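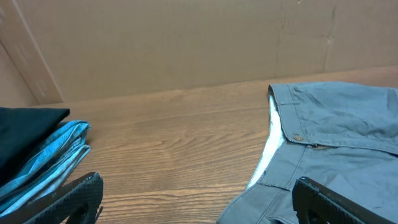
My sister reckons a robot that folds trousers is the only robot she'd ever let through her front door, and after today I'm inclined to agree with her. Been at the Druvonon open day in Stumalport all afternoon. Thread, because I have thoughts and a long bus ride home.

First off, I went for the free tea. I know next to nothing about robots. If you do, please be gentle.

They had several stations going, but the laundry one had the crowd and I didn't get much further than that. A light-blue-denim-and-darks sort of pile builds up on one side of a wooden table, the next thing to fold gets laid out flat, and the arm gets on with it. When I squeezed in at the front it was grey trousers next.

Trousers are a pig, apparently! The woman running the station said towels are easy going by comparison (four corners, all the same thickness) but trousers have a waistband that's stiff and legs that aren't, plus a button and pockets, so the cloth never bends the same way twice.

She'd clearly been asked "can it do fitted sheets" all day. It can't. I asked as well, sorry.

The fingers have a little diamond pattern all over them for grip. I'd pictured something like a metal claw and they're more like the end of a fancy pair of kitchen tongs.

Also they've got a small camera up by the wrist, so there's a screen showing you the table from the robot's side of things. I watched that more than the arm. You get right down among the clothes, belt loops and all, and you start noticing how badly you fold your own.

Numbers for those who like them: this arm has done 2419 folds since they set the table up, and 23 of those were today before I got there. It's all on a whiteboard in marker pen. No idea whether the ones it mucks up get counted.

And it does muck them up. I saw it go for a trouser leg, pinch nothing but air, wait a bit and have another go. Big "aww" from the kids at the front. Second try it got hold of the hem and got a round of applause, which is more than I've ever had for doing the washing.

It is SLOW though. I timed one pair on my phone and it came to 7 minutes. I could've done the whole basket - not nicely, but done.

Someone replied asking if you can buy one. No, not yet. The arm is on loan from a firm called Grastero and costs more than my car, and they wouldn't say how much more. I did ask twice.

Tea was good by the way, and there was a lemon cake that had gone by the time I went back for seconds.

They're doing it again on the same site next May if you missed it. Get there early, park behind the El Sherbiny bakery and go to the laundry table first.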